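We use cookies to remember your settings and count visits. Accept all / Manage

Posted in November by Site Office, Trarkwood Packing

WANTED: 5 people from the floor to help set up the new picking cells

Open to all shifts at the Brustitz building. Packers, labelers, returns, doesn't matter. No computer background needed. Agency staff can apply too, same rate.

What's going on: the Tukard arms go in on the returns line first, packing after that. Before they handle real stock we run every job in the simulator and somebody who knows the work has to look at it and say yes, no, or you'd never grab it like that. Up to now its been the engineers guessing. We want people who have done the job.
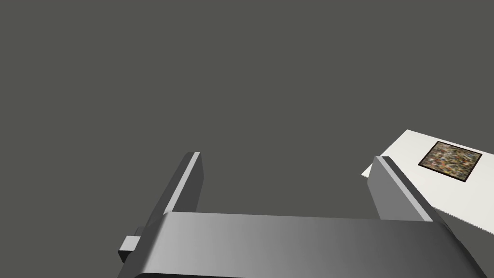

You'd spend 20 hours a week on this and the rest at your normal station. Eight weeks to start, could run longer. Day shift hours while you're on it, shift premium kept.

The work: watching test runs, marking bad grips, writing down in plain words what went wrong. Later on, standing at the real cell with a stop button and a clipboard. Some of it is slow. Bring coffee.

What changes for the rest of us. Fair question, gets asked at every break. Two stations on returns will close when the cells go live. Those people move to inspection or cell tending, pay grade stays put. Lifting over 40 pounds on that line goes to the arms. There will be more screen time and less walking, and some of you wont like that. Say so in the sign-up, we're reading them.

You need: six months on the floor here, decent eyesight (glasses fine), willing to argue with an engineer. Forklift ticket no use for this one.

To apply: form at the Montes gate desk or call extension 883. Short note on what you do now and one thing a machine would get wrong about it. Closes end of the month. Supervisors can't block an application but please tell them your applying.

Comments (3)

packer_nights: does the premium count if you come off nights for it? last time it didnt

Site Office: Yes, kept for the full eight weeks. It's in the form.

returns2: one thing it would get wrong, torn polybags. put me down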